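Slide 9 - Bins and recycling in the Kokmont office

Speak slowly here. Good morning again, I am Evangelia Stergiou, I look after the cleaning roster.

In January we checked 36 desk bins. In 13 of them was at least one bottle which belongs in the recycling. Ask the room: who rinses their bottle? Wait for hands.

Say that the liner colour does not change the rule - blue bag or other, it is still rubbish. Mention the new labels from Tostley.

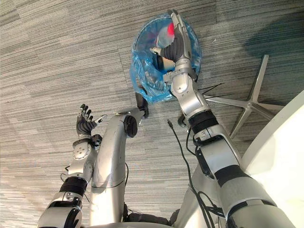 White bottle with red at the top, in a small blue-lined bin on the carpet tiles.

Next slide: where the recycling tubs will stand.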